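Search articles Topics Go

2024-03-10
By the Wokavard robotics desk

Home cleanup results should be reported by object, with the failures left in. The Postar paper gives one average over 3145 grasps, and that average hides most of what a buyer or a researcher needs.
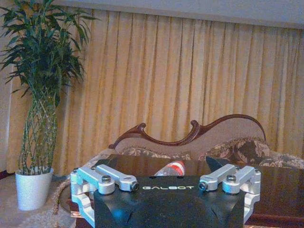
Bottles are the easy part. The Adeyemi baseline handled them well after 200 demonstrations, and more bottle data in January changed very little.

Small trash is where the method struggled. Of the 826 failed grasps, most involved items with no fixed shape. A crumpled bit of white paper on a glossy table comes with its own blurry reflection, and a depth estimate can land on either one.
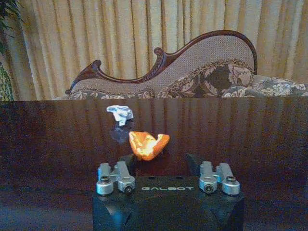 Training on plain lab benches does not cover this. Tralletti used nine surfaces, all matte. A polished dark tabletop that mirrors the sofa behind it is a fair test, and it belongs in the main table of results.

Sign up for our weekly newsletter. We use cookies to improve this site.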